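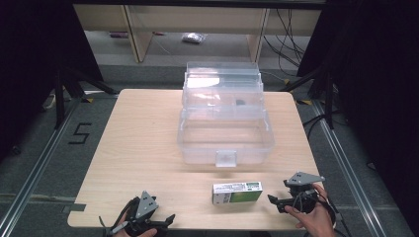 Medicine storage, revised

11 February 2025

The old system was a drawer. It held 114 items when I emptied it in May, and 10 of those were past their date. The replacement is a clear plastic box with a carrying handle and a latch on the front. Mine came from Barkel; Truselero sells one with the same footprint and a shallower lid.

Selection criteria, in order: walls I can see through, a handle, a lid that stays shut when the box is lifted. Capacity came last. A bigger box gets filled with things that belong elsewhere — batteries, mostly.

Loading procedure. Cartons go in on their long edge with the printed end facing the front. Tall bottles go along the side walls. Small loose pieces go in the rear compartment, where they don't slide under anything. I leave a finger's width at one end of each row so a carton can be pulled out without taking its neighbor with it.

Leaflets stay in the cartons. I tried filing them separately and gave up after a month.

Still unresolved: labels. The Vallejo tape peels off frosted plastic within a few weeks, and the Trolus markers smear. I have a sheet of vinyl ones on order and will update this post when they've been on for a while.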